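Dratholm Sink Chores: simulated kitchen episodes for dishwashing and wiping-down policies

README, revised 10/22/24

Hello, and thank you for downloading Dratholm. Please do read this through before you start training, as one or two of the folders don't behave quite the way you might expect, and it would be a shame to lose an afternoon to something we could have warned you about.

Why we made it

The project began as a friendly argument between Tayla Rakena and Paora Stubbs over whether a robot could be trusted with the washing-up yet. Tayla said yes, give or take a few broken plates. Paora has spent a good many years fitting kitchens and said he'd believe it when he saw one deal with a teaspoon stuck flat to the bottom of a sink. We all rather liked the question, and Dratholm is our attempt to put it in a form that can be tested, scored and grumbled over by other people.

Our short answer so far is "partly". Picking a sponge up off a flat surface is fairly dependable now. Using that sponge to get something clean, and knowing when to stop, is a good deal further off.

What's in the download

There are 800 episodes in all, every one of them rendered in simulation. Half of them, 400, are scripted demonstrations, and the other 400 were driven by people using a hand controller, mostly Jarrah Ellery and Fletcher Prendergast in the evenings. The scripted ones are tidy and a bit wooden in their movements. The hand-driven ones wander about, hesitate, and are generally much more useful if you want your policy to cope with its own mistakes.

Each episode comes with its colour views, joint positions, a written instruction in plain English ("put the sponge by the tap") and a success label. The instructions were written by all five of us, so please expect some variety. Raimo Niskanen is very exact and Fletcher isn't, and we decided to leave that alone, as people at home will talk to their machines in both ways.

Views of the sink and the window behind it:
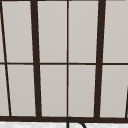
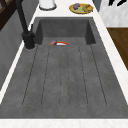
The tasks come in four families: moving a sponge, lifting a dish out of the basin, wiping the drainer, and clearing the worktop near the sink. Clearing the worktop is the easiest by a long way, and if you're new to this sort of thing we'd suggest beginning there and working up. Wiping is the hardest. Our baseline, which we call Joveo, managed 54 successes in 80 trials at moving the sponge, and we were very pleased with that until we tried it on the wiping task and watched it polish the same small patch over and over again.

Things to watch out for

Water isn't modelled. There are no suds, no grease and nothing slippery, so a policy that does well on Dratholm has learned to move things about in a sink and hasn't learned to wash up. We've seen a few people muddle the two and we'd be grateful if you didn't.

Dark things in a dark basin are hard for the colour-only models. If you train without depth, keep an eye on the tap as well, particularly when the arm has to reach across behind it.

Success labels for wiping are worked out from how much of the drainer the sponge has passed over. A light brush counts the same as a good scrub. Paora thinks this is far too generous and he's very likely right, but we haven't settled on anything better.

The folder called Bright has the same tasks with the lighting turned up. Its episode numbers start again from zero, so don't merge it with the main folder without renaming first. Jarrah did exactly that and spent most of a weekend putting it right.

Splits

We hold back 80 episodes for testing and would ask you to leave them out of training altogether. They're listed in the file called held_out in the top folder. If you report a score, please give it for each task family separately, as one average over all four hides nearly everything interesting.

Getting help

Raimo looks after the loading scripts and Tayla looks after the labels. If you find an episode marked as a success when the dish is plainly still in the basin, send Tayla the episode number and she'll correct it in the next release, which we're hoping to have ready in December.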